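Weser method (robot learning)

The Weser method is a way of teaching a robot arm to tidy things by collecting practice from people holding grippers in their own hands. I've been keeping this entry since April, so forgive the odd opinion.

You squeeze the gripper, pick something up, put it down, and a camera on the tool records what it saw. No robot needed until later! Holora wrote the first version, and Kozma added the bit I like best - two people working at one table, each with a gripper, so the model learns to cope with somebody else's reach coming in from the side.

The main published result (2022-12-13) used 148 recordings. The trained arm, a Gristari, finished 70 percent of its pickups, and coiled cables gave it far more grief than bagged goods did. My guess is that a loop offers too many places to grab, and people don't all pick the same one.
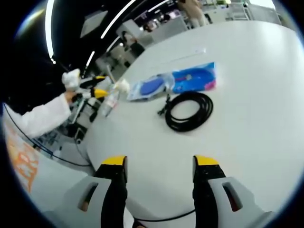

Gobnait Mulligan wrote in to say that the 70 percent leaves out second tries, and that she'd like to see the cable runs listed separately before anyone quotes it.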